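Section 4: Settling In Your Dry Goods
4 min read

By now you have your Fesier pantry set unpacked, washed and left to dry overnight, and if you are anything like the folks who write to us, you are itching to fill it. Good! This is the pleasant part. Put the kettle on, clear yourself a bit of counter, and take the steps in order the first time through. After that you will have your own way of doing things and you won't need us anymore.

Before you begin

You will want a dry spoon, a kitchen scale, a soft pencil, the sheet of paper labels from the Altine envelope, and whatever flour, rice, beans, sugar and tea you plan to move out of their bags. A wide funnel is nice to have, though a rolled-up piece of parchment does the job almost as well.

Note: If your home has been very humid (August is the worst month for most of us), run a fan in the kitchen for an hour first.

Filling the jars

1. Check that every jar is bone dry. Run a folded paper towel around the inside, right down into the bottom corner where the wall curves in, and look at the towel. Any damp spot at all means another few hours with the lid off.

2. Decide what goes where before you open a single bag. The small jar takes 275 grams of loose tea or 16 ounces of sugar. The large one takes 1,070 grams of all-purpose flour, spooned in and not packed down.

3. Write the label before you fill the jar. It is much easier to write on a flat table than on a round belly. Put down the name of the food and the month you opened it.

4. Spoon the food in a little at a time, tapping the jar gently on a folded dish towel between spoonfuls. Stop a finger's width below the rim.

5. Wipe the rim with a dry cloth, set the lid on, and give it a small turn to seat it.

CAUTION: Never pour new flour on top of old. Empty the jar, wash it, dry it, and start again. Old flour turns stale from the bottom up, and it will spoil the fresh batch within weeks.

Choosing a place for them

6. Keep the things you reach for daily at the front of a low shelf, and the holiday baking supplies up high. Heavy jars always go low. An open rack with slatted shelves lets air move underneath, which your beans and rice will appreciate.
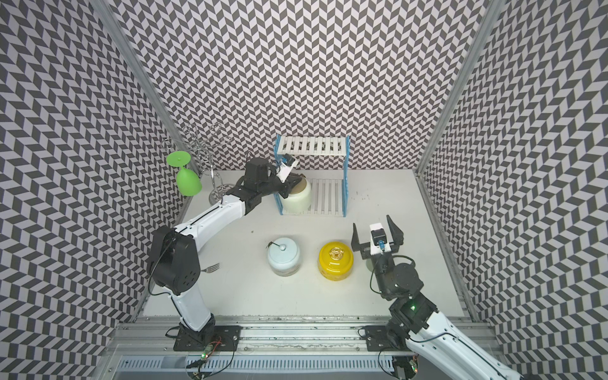
Fig. 4-2. Cream-white jar on a lower slatted shelf.

7. Stay well away from the stove, the dishwasher vent and any window that gets afternoon sun. A steady 69 degrees is lovely for nearly everything in this section. Coffee and whole-grain flour like it cooler still, so if you have a basement shelf or a north-facing closet, give them that spot.

8. Leave a little breathing room between neighbors. You want to be able to lift one jar straight up without nudging the next, particularly when your hands are floury and you are in a hurry,
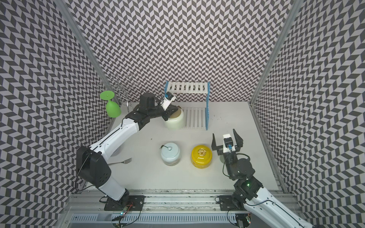
and you also want room to get a cloth in there on cleaning day. My own grandmother kept hers so close together that taking down the oatmeal was an event for the whole household.

9. Stand back and have a look. If you have to stretch or stoop for something you use every morning, move it now, while you are still in the mood.
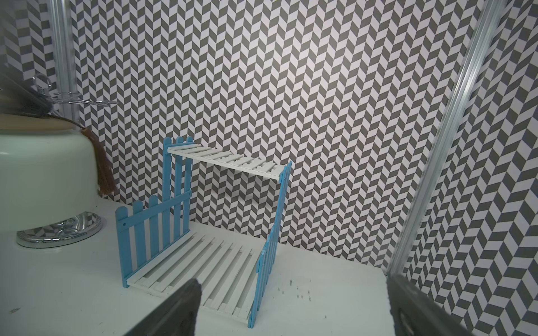
Page 16

Looking after everything

10. Once a week (Saturday morning suits me) lift each jar and wipe the shelf below it. Crumbs collect in the oddest places, and pantry moths need very few of them.

11. Once a season, empty the tea and spice jars completely. Wash in warm water with a drop of plain soap, and rinse twice. Skip anything lemon-scented; the smell lingers and your tea will taste of it.

Note: Lids from the older Nowakowski set fit the small jar only. Flornetti lids fit both sizes but need the thicker seal ring, sold separately.

If a lid sticks, hold it under warm running water for a minute, dry it, and try again with a rubber glove. Please don't pry at it with a knife.

Text for this section by Konrad Dudek. Section 5 covers oils, vinegars and anything else that drips.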